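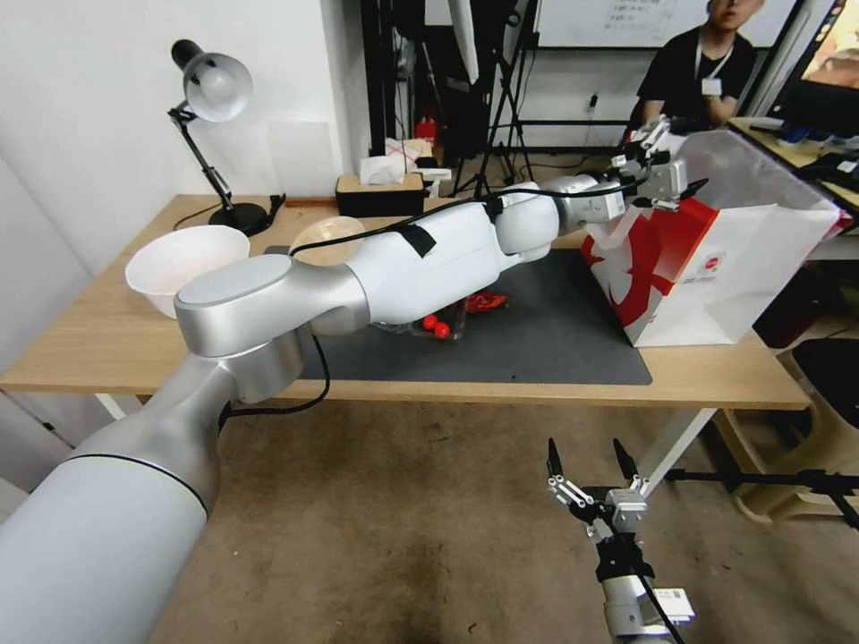
Wurken拟将双臂机器人引入礼品袋工位 取袋与摆袋先行试用

最后更新:16:20

分享 31 评论 2

代工包装企业Wurken在10月启动了一项双臂机器人工位试用，对象是礼品袋包装中的取袋、摆袋和小件移放。设备由集成商Busov负责安装与调试，任务调度软件来自Kavanagh，首批用于测试的作业单取自零售客户Pisteck的节日礼品业务。试用仍在桌面调试阶段，尚未并入正式产线。

Wurken的礼品袋业务长期以手工为主。一张作业单通常包括一只纸袋、若干小件和填充物，操作员按单取件，把纸袋撑开立稳，依次放入商品，整理袋口后送往封签台。袋型更换频繁，同一班次内可能多次切换，专用的开袋机难以适配。目前在册的纸袋规格超过40种，尺寸、纸张克重和提手形式各不相同，部分袋型一年只用一季。

此次试用的工位有两条机械臂，末端均为两指夹爪。按照Busov提交的作业方案，一侧夹爪负责接近袋口并夹住上沿，另一侧在需要时托扶袋身或搬移小件。两侧不同时进入同一区域，由调度软件划分先后。臂体线缆目前走外侧，并入产线前将改用护套，改线列在验收前的整改清单内。

夹持袋口是调试中耗时最多的一步。纸袋上沿薄，受压后容易塌向一侧，存放过的袋子还常带折痕，同一规格的两只袋子摆上桌面，袋口形状也可能不同。夹爪下探过深，指尖会顶到袋内的底板；下探过浅，提起时纸边会从指间滑出。Busov的做法是把接近过程拆成两段，前一段按视觉给出的袋口位置移动，后一段降速，根据夹爪开度和关节力矩的变化判断是否夹到纸边。未夹到时，机械臂退回上一位置重新取像，不在原地反复合指。

表面有大面积印刷图案的纸袋曾造成另一类问题。图案的弧形边界与袋口边缘在灰度图上接近，早期版本的识别程序会把图案的边界当作袋沿，给出的夹取点落在袋身正面。Kavanagh在随后的更新中加入了深度信息，先确定袋子的最高边，再在该范围内选点。光面纸在强光下仍会丢失部分深度数据，操作规程因此要求调试人员在每次开工前确认灯光位置，改动后须重新标定。

小件部分的难度取决于形状。球形小件在平面上会滚动，方案规定先置于浅盒内，由夹爪自盒中取出。软质小件，例如成团的织物袋，没有固定的夹取姿态，现阶段只要求机器人将其移到指定区域，入袋仍由人工完成。碗类器皿可以夹沿搬移，但Pisteck的包装标准不接受金属指尖直接接触釉面，Busov正在比较几种指套材料，尚未定型。

负责该项目的Wurken包装工艺主管Nesrin Sönmez在内部说明会上介绍，工位的设计目标是减轻重复取袋的负担，节拍暂不列为考核项。“撑袋这个动作，手指和手腕一整班都在用。旺季换班的人回来，最先说的就是这里不舒服。”她说，机器人目前比熟练员工慢，在袋型切换之后差距更大，“先把动作做稳，速度以后再谈。”

岗位安排是说明会上提问较集中的部分。按照Wurken公布的文件，试用期内不调整包装组编制，也不改变现行的计件办法。参与试用的员工转为按时计酬，标准参照其前一季度的平均收入。文件没有对试用结束后的编制作出承诺，只写明“任何岗位变动须在实施前与员工代表协商”。员工代表一方要求把协商时限写入文件，管理方答复将在下一版中补充。

对操作员而言，最直接的变化在于工作内容的顺序。以往由一人从取袋做到封签，现在前段由机器人完成，操作员在机器人停下后上前接手，检查袋口和袋底，再装入商品。几名参加试用的员工反映，等待的时间不长，但节奏被打断，手上的活难以连贯。也有员工认为，省去撑袋之后可以把注意力放在检查上，印刷瑕疵和提手松脱比过去更容易发现。项目组据此调整了工位的布置，在机器人作业区旁增设一处暂存位，操作员可以一次接手多只已经摆好的袋子，不必逐只等待。

另一项变化是故障处理。过去袋子塌了，顺手扶起即可；现在作业区内有机械臂，操作员须先按下暂停键，确认指示灯变色后才能伸手。这一动作在培训中反复练习，但在早期试用记录里仍有直接伸手的情况。机械臂带有碰撞检测，当时即自行停止，未造成伤害。Wurken将这些情况按未遂事件登记，并把暂停键从工位侧面移到桌沿正前方，位置与操作员站立时的手部高度相近。

Busov的现场调试人员还要求，调试期间作业区内的物品须按清单摆放，杯具、个人用品不得放在机械臂的行程之内。清单以外的物品不一定会触发停机，视觉程序只识别已登记的类别，其余的作为障碍物处理，机械臂会绕行，由此产生的路径有时很长。

在数据方面，调度软件会记录每次夹取的图像、关节位置和结果，用于改进识别程序。员工代表提出，相机位于工位上方，可能拍到在旁边工作的人员。Wurken答复称，图像仅供项目组和供应商调试使用，不作为考勤或绩效依据，并要求Kavanagh在上传之前裁去作业区以外的部分。裁切功能预计在并线前启用，启用之前，图像只保存在本地服务器，访问须经Sönmez所在部门批准。

培训由Wurken和Busov共同承担。内容包括暂停与恢复、夹爪指套更换、袋型登记以及简单的重新标定。其中袋型登记原计划由工程师完成，试用后改由包装组操作。登记一种新袋型，需要将样袋以几种不同的姿态摆在桌上取像，标出袋口和提手位置，再由机器人试夹。项目组的说明是，包装组的员工清楚每种袋子容易从哪里变形，标注的质量较高。登记工作计入工时，是否设立相应的技能津贴，双方仍在讨论。

Sönmez表示，这部分工作以前没有岗位对应。“哪种纸软，哪种提手会勾住旁边的袋子，这些都是组里的人说出来的，图纸上查不到。”她认为，登记工作如果长期由固定的几个人承担，应当写进岗位说明，而不是算作临时帮忙。

维护方面，夹爪指尖和指套列为易耗件，由班组在开工前目视检查。关节和线缆由Busov定期检查，超出保修范围的部分另行计费。Wurken没有公布设备的采购价格，也没有公布与人工作业的成本对比，只表示现阶段的费用列入工艺开发预算，不分摊到Pisteck的订单单价。

Pisteck方面提供了作业单和样袋，并派人参加了一次现场评审。评审意见主要涉及外观：夹爪在袋口上沿留下的压痕在侧光下可见，对哑光纸袋尤为明显。Busov随后降低了夹持力，压痕减轻，但提起较重纸袋时出现过滑脱。目前的处理方式是按纸张类别分别设定夹持力，重袋暂由人工搬移。Pisteck未对试用结果作出评价，只要求并线之前再提交一批样品供检验。

同样未解决的还有袋子之间的粘连。新到的纸袋叠放紧密，夹取时可能带起下面的一只。人工操作时用手指一捻即可分开，两指夹爪没有对应的动作。项目组试过在料架上加装吹气嘴，对轻质纸袋有效，对带内衬的纸袋作用有限。料架因此暂不投入使用，纸袋由操作员预先分开并立在桌面，再交给机器人。这意味着取袋环节仍有一部分人工，先前文件中“自动取袋”的提法已改为“辅助取袋”。

项目下一阶段将测试连续换型，即在同一班次内按作业单顺序切换纸袋规格，其间不由工程师介入。判定条件包括夹取成功率、暂停次数、人工接手时长以及压痕检验结果。具体限值由Wurken与Busov商定，未对外公布。若条件不满足，工位将继续留在调试间，包装组在旺季按原有方式作业；若满足，设备会移至包装区靠近封签台的一侧，先在白班运行，夜班不安排。

员工代表将列席阶段评审，并可查阅暂停记录和未遂事件登记。修订后的试用文件将张贴于包装区入口处，夜班员工可向当班组长索取纸质版。

分享 31 评论 2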